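Solteda Reviews Its Evening Language Courses

The Solteda adult learning center opened its evening language courses in March with 263 enrolled students. The course director says demand for beginner classes was higher than planned, and 17 groups now meet each week.
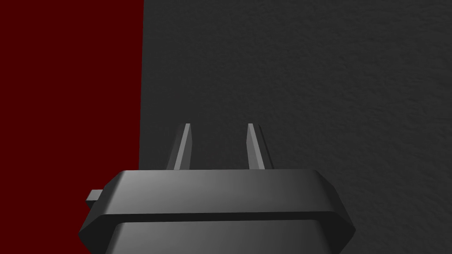

One student, in a written comment to the center, asked that classes end earlier, as the last bus to Davberg leaves at nine.

The director accepts the point. "We are moving 4 of the groups to an earlier hour," she says.
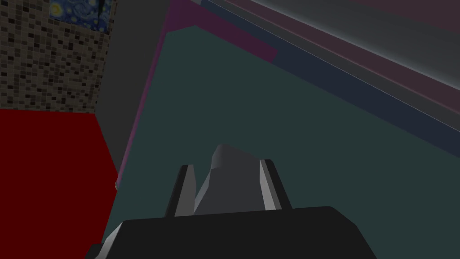 Fees will stay the same through the spring – "including the textbook," she adds. Registration is open at the front office.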